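Food Hygiene 2: Cross-Contamination and Work Surfaces
Course notes, T. Lazaridis

1. Direct and indirect transfer

Direct transfer occurs when raw food touches ready-to-eat food. Indirect transfer needs a vehicle – a knife, a cloth, a hand or a board. Most cases reviewed in this unit are indirect.

2. Board materials

Wood draws moisture below the surface by capillary action. Bacteria carried down with it may survive for a time but are hard to recover from the surface. Plastic does not absorb, but knife scars hold residue and resist hand washing. Boards made of glued strips should not be soaked, as the joints open along the grain.

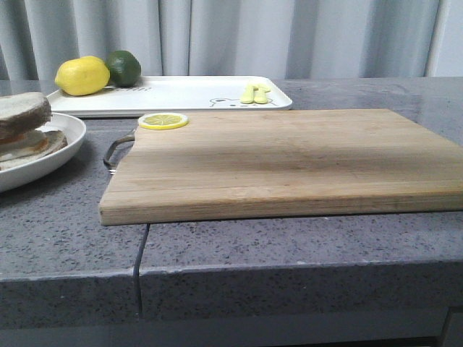 Cleaning always comes before disinfection. Grease and protein residue use up chlorine, so a sanitizer applied to a soiled surface is weaker than its label strength. Contact time starts when the surface is fully covered.

3. The Demelgate survey

Dimitriou's kitchen survey collected 2,483 surface swabs, of which 1,086 came from boards. Read the methods section before the results. Swabs were taken at the end of service only, so the figures say nothing about boards at the start of a shift.

4. Acid foods

Lemon juice has a pH between 2 and 3. Low pH slows the growth of most pathogens but does not disinfect a surface. Whole fruit is washed before cutting, as the blade carries soil from the peel into the flesh.

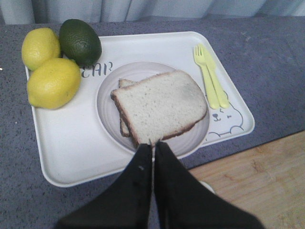
5. Reading for next session

Manolakis, chapter 19, on drying times and storage of boards. Bring the swab log sheet.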